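Hand-held gripper kit for sorting food: is the standard finger pad good enough, or pay for the soft set?

Posted by Toàn Hầu, 07/11/2019

I am thinking to buy the Monbridge hand-held gripper kit for our small workshop. We want to record pick and place of fruit and bread, later for an arm. The seller offers 2 sets of fingers, the blue textured pads and a softer set from Ovcombe which costs more. My worry is dried fruit, it has many wrinkles and I am afraid the pad will slip or press too hard. Below is the kind of item I mean, a dried jujube between the fingers.
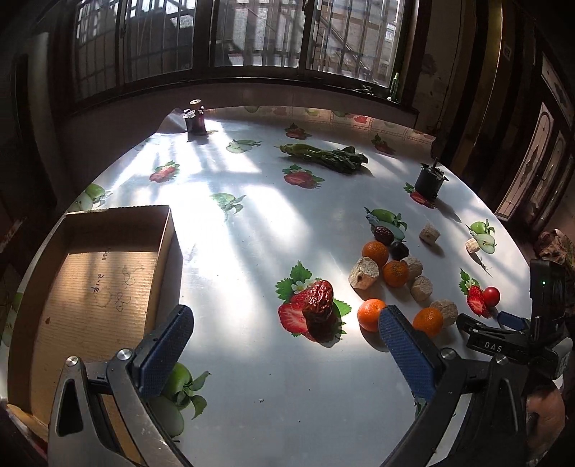
Dried red jujube between the blue pads, with oranges and bread pieces to the right.

Has somebody used the standard pads for longer time? I prefer to spend the money only once.

Jaime Valente
I have the same kit since April. For dried fruit the blue pads are fine, the wrinkles even help the grip. Smooth things are more difficult. With a tomato I open the jaws wide, come down slowly and close only until it stops rolling — if you squeeze more, you will wash the pads.

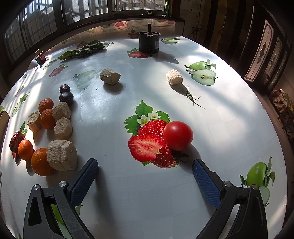
Jaws wide open, tomato just beyond them.

Bread is the weak point. Soft pieces lose crumbs and these stay in the texture, so I brush the pads after every 15 picks. Check also the screws of the jaws in the first week, mine became loose. I did not try the Ovcombe set, so I cannot compare. I would start with the standard one and order the other later, it is sold separately.

Ông
ovcombe is softer but wears out fast. mine was finished after 761 picks and they promise 1,000. buy standard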